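Community Dog Walking and Leash Skills Program
Progress Report to the Arboleda Fund
November
Prepared by the Program Office, Corkeck Animal Welfare Association

Summary of the period

The grant supports weekly group walks for owners of newly adopted dogs, together with a harness lending service. Both activities ran throughout the period. Enrollment reached 29 households, against a target of 20 set out in the original application. The additional places were met from existing staff hours, and no increase in the award is requested.

Group walks

Walks were held in the morning and kept to a slow pace, with a rest stop at the halfway point. Owners were asked to keep leashes short when passing other dogs and to carry their own water. Two dogs were moved to individual sessions after showing distress in the group – both owners remain enrolled.

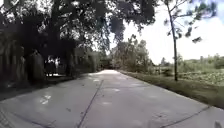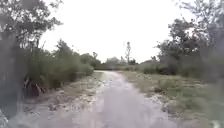 Harness lending

The lending shelf opened at the Plurkcombe adoption center. Demand was highest for the small and medium sizes, and the large size was seldom requested. Several harnesses came back with worn buckles and have been withdrawn. Replacements have been ordered from Rekik, the current supplier, at a cost of $1,174. This amount falls within the equipment line of the approved budget.

Matters outstanding

The owner survey was sent out later than planned, and responses are still being received. Results will be included in the next report. The printed guide to leash manners is in its second draft and awaits review by the Association's veterinary adviser.

Next period

A second weekly walk will be offered in the early evening for owners who work during the day. The Association also proposes to move unspent printing funds to the purchase of reflective collars, and asks for the Fund's written approval before doing so.

Corkeck Animal Welfare Association | Contact the Program Office | Back to top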